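Workstation and table walk-round, Mastcombe, second floor
Checked by me (Theda), 2022-06-28. Comments are mine, so blame me for the spelling.

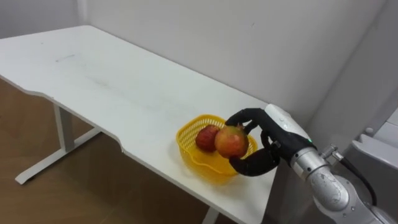
I did this one in the morning with a torch, a damp cloth and the old sheet from December so I could see what we'd promised to fix. Same marking as last time: OK, Watch, or Fix. If I've put Watch, please have a look yourself when you're passing and tell me if it's got worse.

1. Table top, surface
OK. The white top has scuffs and faint grey streaks, and there's a short smudge towards one end. I ran my palm over the whole lot and felt no chips or lifting. The streaks are cosmetic, I reckon. Kerstin wants to try the Cilletti cream on them – fine by me, but test a corner first please!

2. Edge band
OK. I always go slowly around the curved cut-out at the front, as that's where your forearms rest and where a band would peel first. No sharp bits. If you ever find one, tape over it and leave a note on the table so the next person doesn't catch a sleeve.

3. Legs and foot bars
Watch. White metal frame, square posts, all upright. I gave each corner a good lean and got a tiny rock at the wall end. Uwe thinks it's the levelling pad and I think it's the floor, so we'll try a quarter turn on the pad and see who's right (loser makes the tea).

4. Bolts under the top
Fix. One was finger loose. I nipped it up by hand but it needs a proper go with the hex key, which has wandered off again. Gunther, is it in your drawer?

5. Load
OK. The Lindemann sheet gives 80 kg spread evenly, and we're miles under that. Please still don't sit on the front edge. The curve makes it look like a seat and I've caught three of you at it now.

6. Floor under and beside the table
OK. Timber floor, no lifted boards and nothing to trip on. It does get dark right underneath, so use a torch for this bit or you'll miss things. Felt under the foot bars would be nice before anyone drags the table again.

7. Fruit basket
OK. The yellow plastic one is a good size for the table and the open sides let air get round the fruit. I checked the rim for cracks, as perforated plastic can go brittle and then it nips your fingers. All smooth. Keep it a bit further back from the front edge if you can – it creeps forward every time somebody helps themselves.

8. Fruit
OK. Only the red fruit in there, nothing squashy when I checked. Whoever tops it up, wipe the basket out first and don't pile it above the rim, or something will roll off and bruise.

9. Wall behind
OK. White paint, no rub marks worth fussing over. Leave a little gap so the table doesn't bump it.

To do before the next round:
Hex key found and bolt tightened – Gunther
Quarter turn on the pad at the wall end – Uwe
Cream test on the smudge – Kerstin
Felt strips, the Droven ones if they still do the 500 mm length – me

Femke has the signed copy in the blue folder. If you've spotted something I missed, write it on the back of the sheet with your initials and I'll add it next time.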